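Cliltex Community Help > Garden and Outdoor > Hand tools

Linseed oil on tool handles: how many coats, and does boiled matter?

Posted by draveston_plot

I have a hammer, a spade and a hoe, all with ash handles that have gone grey and rough. The shop in Draveston sells both raw and boiled linseed oil and the labels do not explain the difference. The tools live in an unheated shed. I would like to treat them in May and use them the same week if possible.
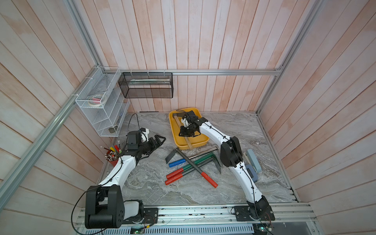
Malachy Hegarty

Use boiled. Raw oil stays tacky for weeks in an unheated shed. Sand along the grain with 80 grit, then 120, and wipe off the dust. Put on a thin coat with a cotton rag, leave it for 20 minutes, then wipe off everything that has not soaked in. Repeat the next day. Two coats will do for a hammer. A spade handle that has gone grey usually takes three.

Do not thin the last coat. The first can be cut with white spirit, 50:50, which helps it get into dry wood. 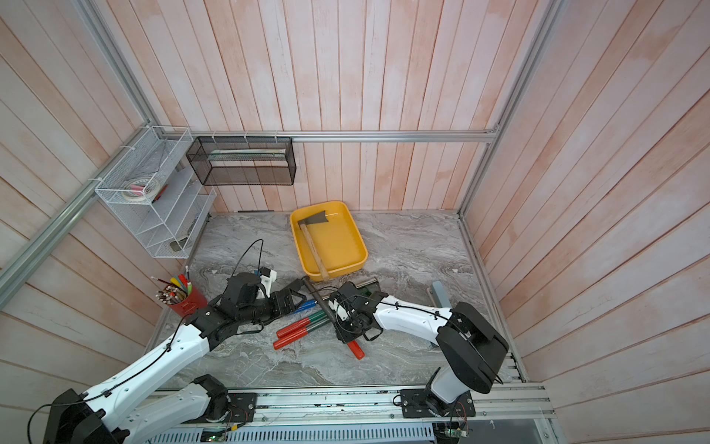 Can the same oil go on the metal?
A very thin film is fine on a spade blade, but keep it off the striking face of a hammer.

Donal Nic Aodha

Agree with most of the above. I would add the following, in order:

1. Check the head is tight before oiling. Oil will not fix a loose wedge.

2. Scrape off any old varnish. Oil cannot get through it, and sanding alone clogs the paper. Moulded plastic handles need only soapy water.

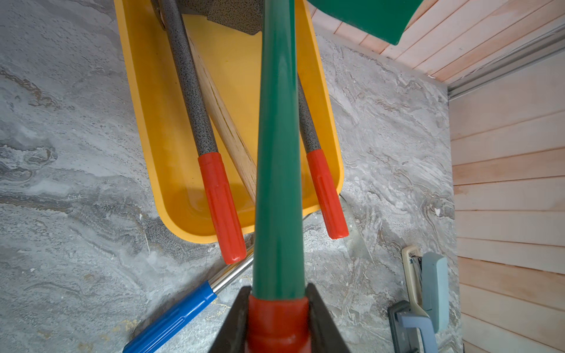
3. Oil the end grain last and give it extra. It takes up far more than the sides.

4. Lay used rags flat outdoors until stiff. A balled-up rag soaked in boiled oil can heat up and catch fire by itself.

I leave mine for 5 days before use. The Jasville oil I had last year needed longer, but the tin was old.

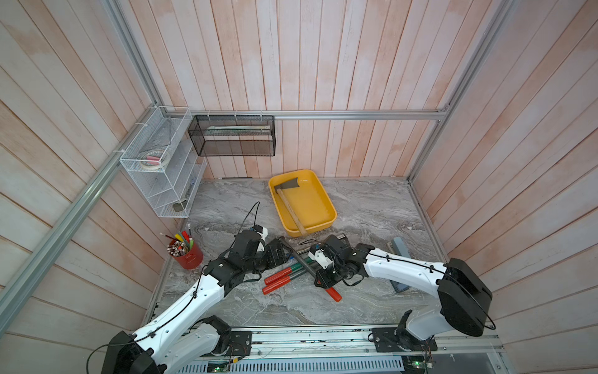 Hand tool work area, general view

Ní Mhurchú

I just use cooking oil and it is fine. Goes a bit sticky.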